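Desmet 2 is out, and the planner finally waits its turn

Posted Wed 5 February by Anneliese Kleinschmidt

So the new release of Desmet went up this morning, and I've been playing with it since before breakfast (coffee doesn't count as breakfast, I'm told). If you haven't run into it, Desmet is the open source motion planning package that comes out of the Surkden group in Clotholm. I've used it on and off since the very early days, I send them patches now and then, and I complain in their issue tracker quite a lot, so take my excitement with that in mind.

The big change is in how perception talks to the planner. In the old version the planner would grab whatever object pose it had lying around and go. If the camera node had fallen behind, well, you got a beautiful smooth path to the place where the thing used to be. I lost most of a weekend to that in December, and I know from the forum that I had plenty of company! Now every pose carries a time stamp and an expiry, and the planner simply won't start on one that's gone stale. It asks for a new one, and if it doesn't get it, it stops and tells you why in a sentence a person can read.

The other thing I'm really happy about is the handling of clutter. You used to have to give every object on the table its own model, even the stuff you never planned to touch. With this release you name the one thing you care about and the rest gets lumped together as "keep clear" space. Cloth was always the worst for me – anything soft and wrinkled came out of the old mesher as a spiky mess, and the arm would swing halfway across the room to avoid it. Now it gets a plain padded hull and the paths look sane. 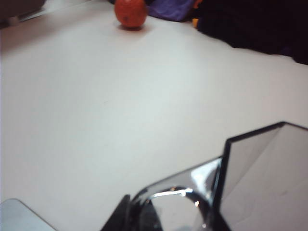

3 min read

An orange on a white table is about as friendly as a target gets, and I'd still suggest you start with something like it. Bright color, plain background, lots of open space in front of the gripper. The segmentation settings that ship with the release are tuned for easy cases, and you want those working before you get fancy. The purple cloth next to it is a fair test for the padded hull too, and the black fabric farther over gives you a second one with a very different color.

Numbers, for those of you who like them: the team replayed 1,931 logged requests from their own test set through both versions. The old planner gave up on 962 of them, mostly in cluttered setups, and the new one gave up on 70. That's planning only, no hardware moving, and I'd love to see somebody outside the group repeat it. The logs are up for download, so there's no excuse (I'm looking at myself here).

A few grumbles. The config format changed again, and the converter script chokes on comments, so strip those out first or you'll be staring at an error on line one like I was. The wrist camera calibration tool, Utus, is now a separate install and the docs still point to the old menu. And the preview window eats a lot of memory if you leave it open all day – mine had to be killed twice before lunch.

The old branch will get bug fixes through the summer and then that's it, so if you have a setup that works, you've got time. I'm moving my own stuff over this week, starting with the calibration files, and I'll post my converted configs once they load without warnings. If you get the stale pose message over and over, check that the clocks on your two machines agree before you file a bug. Mine didn't.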